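Nullwood Packaging Text Corpus

README and data card, release 2

Summary

Nullwood is a corpus of text transcribed from the outside of consumer packages: folding cartons, tubes, bottles, pouches, cans and shrink sleeves. Each record holds the full printed text of one package, split into fields and tagged by language. The corpus was built for work on label parsing, ingredient list normalization and multilingual field matching. It contains text only. Package scans were used during transcription and are not distributed.

The release covers 3,000 packages. Records are stored as UTF-8 JSON Lines, one record per line, with a separate tab-delimited index.

Contents of the archive

records.jsonl: all transcribed records
index.tsv: record number, package form, product class, languages present
fields.txt: field definitions, same text as the section below
splits/: train, dev and test lists, by record number
tools/: validation script and the tokenizer used for the counts in index.tsv
CHANGES: differences from release 1
LICENSE

Scope

Product classes are oral care, skin care, hair care, laundry and cleaning, dry food, canned food, beverages, pet food, and over-the-counter medicine. Produce stickers, clothing tags and shelf labels are out of scope. So is any text applied after manufacture, such as price stickers and store security labels. Importer overlabels are the one exception: where an overlabel carries a required translation, it is transcribed as its own block with source set to "overlabel".

Packages were bought at retail in Brestden and Narau. The Brestden purchases make up the larger part of the corpus and are mainly in English, with French or Spanish as a second language. The Narau purchases were added to bring in packages with three or more languages on a single panel. Users who want a balanced language sample should draw it themselves from index.tsv.

Package geometry and panel names

Panel names follow carton trade usage as far as it goes. For a six-sided carton the panels are front, back, left, right, top and bottom. The front is the panel with the largest brand mark. When two panels are identical, as is common on long cartons, the one that reads upright when the tuck flap is on the right is called front and the other is called back. End flaps are transcribed as top and bottom whether the carton is meant to stand or lie down.

Long, narrow cartons caused most of the panel disagreements in release 1. Text on the end flaps may run at a right angle to the text on the long panels, and decorative lettering sometimes wraps across a fold. A word that crosses a fold is assigned whole to the panel where it begins, and the record gets the flag "wrap".

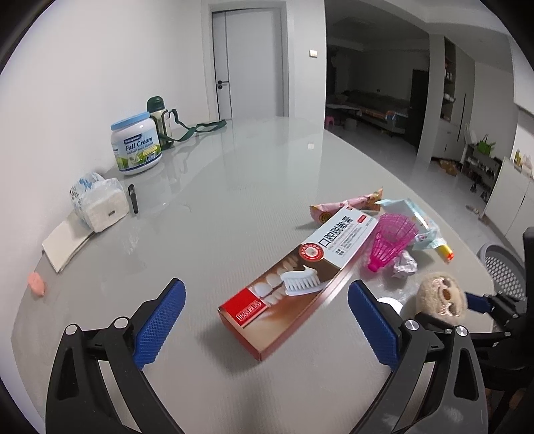 Field definitions

brand: The brand name as printed. Case is preserved. Trademark symbols are dropped from this field and kept in raw.

product_name: The name of the product apart from the brand. If the two can't be separated, the whole string goes in brand and product_name is null.

claims: A list of marketing statements. Each statement is one string. Line breaks inside a statement are replaced with a single space.

net_contents: The quantity statement, kept as printed. Dual units stay in one string. No conversion is done.

ingredients: The ingredient list as one string, starting after the heading word. Nested parentheses are kept. Missing closing parentheses are not repaired.

active_ingredients: Used only where the package itself separates active from inactive ingredients.

directions: Instructions for use. Numbered steps keep their numbers.

warnings: All text under a warning, caution or danger heading, plus any unheaded sentence that tells the user to keep the product away from children, eyes, heat or flame.

storage: Storage text, where it stands apart from directions.

company: Names and mailing addresses of the maker, packer, distributor or importer, in the order printed. Phone numbers and web addresses are replaced with the tokens PHONE and URL.

codes: Lot codes and expiration dates are replaced with the tokens LOT and EXP. Barcode digits are removed.

other: Anything that fits no other field, including recycling text and patent notices.

raw: The full transcription of each panel, in reading order, with line breaks. All other fields are derived from raw.

Reading order

Within a panel, blocks are read left to right and top to bottom with the panel turned so that most of its text is upright. Rotated blocks come last. Tables are read by row, with cells separated by a tab. In Drug Facts and Nutrition Facts panels the printed order is followed even when a column break interrupts a row.

Scripts that run right to left are stored in logical order. No directional control characters are inserted. A small number of records mix directions within one line, and their display will depend on the viewer.

Transcription procedure

Each package was emptied, flattened where its form allowed, and scanned on a flatbed. Bottles and cans were rotated on a turntable and scanned in strips. Two transcribers keyed each package independently from the scans, without optical character recognition. The two versions were aligned by line, and any difference went to a third reader, who had the physical package on hand.

Release 1 used a recognition engine for the first pass. This was dropped after it was found that transcribers let through plausible engine errors in long chemical names. All release 1 records have been keyed again from scratch.

Spelling errors on the package are kept. A printed error that both transcribers agreed on is marked in raw with the flag "sic", which is stored outside the text string so that it does not disturb offsets.

Characters that could not be read, usually because of a crimp, a glue seam or worn ink, are written as U+FFFD, one per missing character where the number can be judged. Where it can't, a single U+FFFD is used and the flag "gap" is set.

Agreement

Agreement before adjudication was measured by character error rate between the two keyed versions. It was best for brand, net_contents and warnings, and worst for company and other. The common causes were very small type, metallic ink, and confusion between the capital letter I, lowercase l and the digit 1 in sans serif faces.

Field assignment was checked on a separate sample of 254 records. The largest source of confusion was between claims and product_name. Phrases such as a flavor or scent are treated as part of product_name if they set the product apart from others in the same line, and as claims otherwise. This rule requires some knowledge of the product line and was not applied evenly. Users training a classifier on these two fields may want to merge them.

Normalization

Text in raw is normalized to NFC and otherwise left alone. Derived fields have runs of white space collapsed and soft hyphens removed. A hyphen at a line end is kept in raw and removed in derived fields when the joined form is in the Mkhize word list, which ships in tools/. The list is weak on botanical Latin, so some plant names in ingredients still carry a stray hyphen.

Superscript footnote marks are written as a caret followed by the mark. The footnote text stays where it was printed.

Splits

The splits are made by brand, so no brand appears in more than one list. About 90 percent of records are in train, with the rest divided evenly between dev and test. Store brands are grouped by store. Brands that share a parent company are not grouped, and their warning text and company blocks can be nearly identical across splits. The script tools/neardup.py lists these pairs.

Known problems

Shrink sleeves distort type near the shoulder of the bottle, and gap flags are more frequent there than elsewhere.

Pet food pouches are underrepresented among the Narau purchases.

The language tag is assigned per block. Ingredient lists that give each item in two languages, separated by a slash, are tagged with the first language only.

Some records in the canned food class have an empty storage field even though the storage sentence is present at the end of directions. These will be corrected in the next release.

Seasonal and promotional packages were excluded by intent, but a few bought in July carry contest text. It is in other.

Intended use and limits

The corpus is suitable for training and testing systems that read or structure label text. It should not be used as a source of current product facts. Formulas, warnings and addresses change without notice, and the transcriptions reflect only the single package that was bought. Nothing in the corpus should be used to make decisions about allergies, dosage or safe handling.

Validation

Run tools/validate.py from the root of the archive. The script checks that every record parses, that each derived string can be located in raw after normalization, and that the split lists are disjoint. It needs Python and no other packages. Exit status is 0 on success. On failure the record number and the first offending field are printed to standard error.

License

The annotation layer, field structure and tools are released under the terms in LICENSE. Brand names and printed text remain the property of their owners.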